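Rikora Riders -- club meeting, 4 Mar 2022

Present: Nii Amegashie (chair), Halyna Hrytsenko, Domingo Carrasco, Estrella Ledesma

Flavport gravel ride in June is on! 29 riders signed up already -- brilliant colour on those hills. 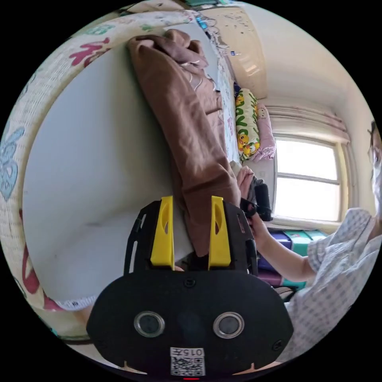

Brown blanket on the bed.

Domingo to grade the three loops. Entry stays at $5. Estrella moved we buy spare tubes, up to $200. Carried, loudly!

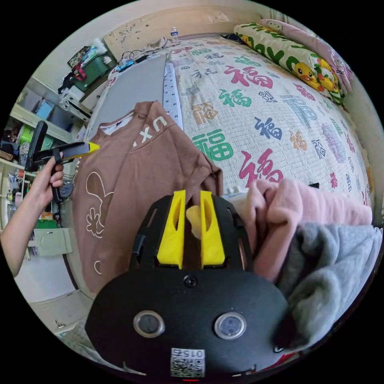
Brown sweatshirt, white cartoon on the front.

Next: Halyna to book the Simham hall.

3 comments | 5 shares
Back to top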